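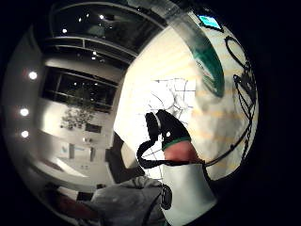

The ferry to Gerura left at a quarter past six in the morning, and Kathleen Sheehan had been on the dock since five, because her mother had raised her to believe that boats, unlike people, did not wait for you to find your other glove.

She had a thermos of tea, a paper bag with two egg sandwiches in it, and her aunt Úna's accordion in its case, which weighed about as much as a well-fed dog and had to be carried in much the same way. Úna Scanlon had played it at every wedding on the island for longer than Kathleen had been alive, and then her hands had gone stiff and she had mailed it to the mainland with a note that said only, Learn something cheerful.

That was in June, two summers back. Kathleen had learned one tune. It was called "The Clurkeline Road," it was cheerful enough in the first half, and she could get through it without stopping if the windows were shut and she didn't think about the left hand.

"You're the niece," said the man who took her ticket. His jacket had Solís stitched over the pocket, and she remembered then a skinny boy named Leobardo who used to dive for coins off the end of this same dock and come up every time with his fist in the air.

"I'm the niece," she said.

"She told everybody you're playing tonight." He looked at the case with what she felt was a good deal of sympathy. "She told my mother you were better than her."

Kathleen sat down on the bench by the rail and ate both sandwiches, one right after the other, though she had meant to save the second for the crossing. The mainland slid off behind them, first the cannery and then the church and then the long brown hill with the water tank on it, and the wind came up cold and smelled of diesel and salt. Somewhere past the Flanagan light she opened the case, only to check that nothing had shifted. Tucked under the strap was a folded sheet of music she had never noticed, though she must have lifted that strap 600 times. It was the Clurkeline tune, in her aunt's slanting pencil, and over the whole second half Úna had written, in capitals, SKIP THIS IF YOU'RE TIRED, NO ONE MINDS.

She laughed so loudly that an old couple turned around to look at her. Then she wiped her fingers on the paper bag, slid her arms through the straps, and tried the first few bars, quietly, with the engine thumping along underneath – it was a little faster than she liked to take it, but it kept good time.

"That's the one she does at the end," Leobardo called from the stairs. "When they're stacking the chairs."

"What does she start with?"

He thought about it, and then he came over and sat down on the other end of the bench and began, not very well, to hum.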